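How to prepare and run the egg carton task with two arms

Written for the Tadarby student robotics club by Danica Jurčo. Last changed 29th June.

This page is for new members who will take a turn at the two-arm station before the August meeting in Lanalgate. You should already know how to start the arms and how to stop them. If you did not do the stop training with Dwayne Pennington, please do it first and come back to this page after.

What you need

A carton of eggs, pulp type, not the clear plastic one
The thin cream sheet for the table
Blue painter's tape
Scissors
The club notebook and a pencil

Preparing the table

Pull the sheet over both table panels and smooth it with your hands. Small creases are allowed. A big fold is not allowed, because an egg will stop against it and the gripper then meets it at the wrong height. Tape and scissors can stay on the table during the run if they are at the back, near the wall, where neither arm must travel.

Put the carton in the middle, with the long side toward you. Fill it from the back row to the front, and from the right side in the front row. The last eggs stay out on the sheet. At least one of them must be within reach of the left arm, and one can be close in front of the carton. Do not put two loose eggs so near that they touch each other.

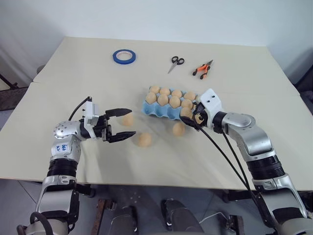

Before you take the controls, open the left gripper completely. Many beginners open it only a little more than the width of the egg, and then they come in from the side and push the egg away. With the jaws wide you have space for a small mistake. Bring them to the egg slowly, stop, look from the side, and only then close.

The right hand has fingers, so it behaves differently. It should come down from above at an angle and close around the egg little by little. When you feel that you want to close it faster, wait one breath. Genowefa broke 16 eggs in her first month and she says all of them were broken by hurry.

The order of the work

1. Check that the cables of the right arm run freely and are not under the forearm.
2. Move the right hand to the front right cup of the carton. Stay there with the fingers around the egg, but do not lift.
3. Move the left gripper to the nearest loose egg. Keep it level with the table.
4. Close the left gripper in small steps. After each step look if the egg turns. If it turns, open again and correct the position.
5. Lift the egg only a little above the height of the carton and carry it to an empty front cup.
6. Lower it until it touches the cup, open the jaws, and go straight up — never to the side.
7. Repeat with the other loose eggs. For the one close in front of the carton you can use the right hand, after it has released its own egg.

Both arms should not be above the carton at the same moment. In our rules for the Ekora cup a contact between the arms costs 11 points, and this is more than you can win back with one egg.

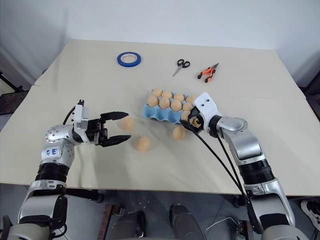 COMMON PROBLEMS

The egg rolls when the jaws touch it. One jaw arrived before the other. Open, move the gripper a little toward the jaw that was late, and try again.

The egg sits crooked in the cup. Leave it. Pushing it from above with the closed gripper is how most cracks are made.

The carton slides. Pulp is light, and an almost empty carton slides easily. Put one small piece of tape under each end. Blažena Ďurica tried to fix it with glue and we had to throw away the sheet.

The left arm is slow to answer. Stop the session and restart it. If it happens a second time, write it in the notebook and tell Tatiana Štěpánek — she keeps the list of repairs.

AFTER YOUR TURN

Open both grippers, bring the arms back to the side, and press stop before you reach over the table. Write in the notebook your name, how many eggs you placed and how many you broke. Broken eggs go to the bin in the corridor, and the sheet must be wiped the same day.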